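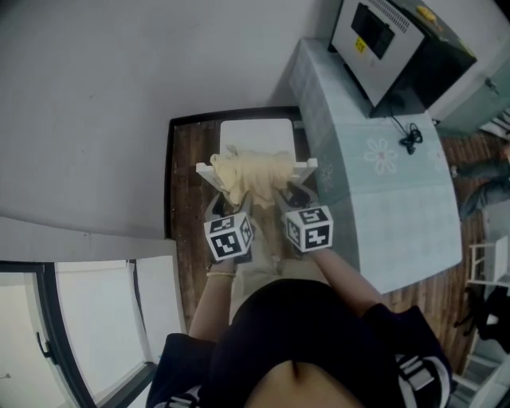 Vurkov says the fabric conditioner is what's ruining the tea towels, and that we should stop arguing and leave it out for a month. Fine. I'd like to see it before I believe it. Everyone's aunt says the same thing, and everyone's aunt also says vinegar fixes it, and I have yet to meet an aunt who weighed anything.

So, October, first wash batch. Two sets of plain cotton cloths from the same roll, cut and hemmed here. Set A gets powder only. Set B gets powder plus the dose on the cap. Same machine, same programme, line dried indoors. I weigh each cloth dry, lay it on a tray of water, lift, let it drip, weigh again. The drip time is the weak point. Sepúlveda uses a kitchen timer and I count in my head, so from now on we both use the timer. 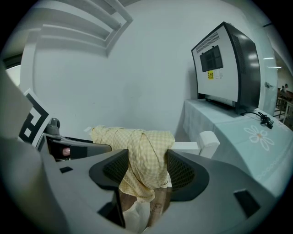
Facundo Yáñez
Textile care bench, notebook keeper

After 17 washes the best Set A cloth took up 164 g of water. Set B was lower, but one of the B cloths beat two of the A cloths, and I don't like that at all. Either the hems vary more than I thought or somebody swapped a cloth between piles. The ink marks on the corners have faded, so I can't rule it out. Stitched marks for the next batch, red thread for B.

The Clodton leaflet claims conditioner "coats every fibre". Maybe. It gives no numbers, no water hardness and no wash count, and it's trying to sell a conditioner-free powder. Not using it as a source.

Hardness may matter more than any of this. Our tap water furs up the kettle in no time. Could be we're measuring limescale and blaming the conditioner.
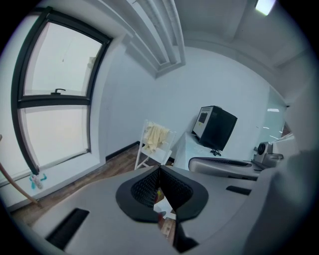
I'd want a third set washed in softened water before saying anything to anyone outside the room. Vurkov thinks that's fussing. He may be right, but he also thought the drip time didn't matter.

To do: new scale battery, re-hem the short ones, ask whether Trerkasden still sells the same roll.

4.40 pm, Set B still damp on the line, so no weights today.

Filed under: Bench notes > Laundry & linens

Recent entries
Does line drying make towels stiff, or do we just expect it to?
Bleach and elastic, second go
Sample roll 2904: shrinkage
Wool at 30 degrees, no conclusions yet

Last updated: October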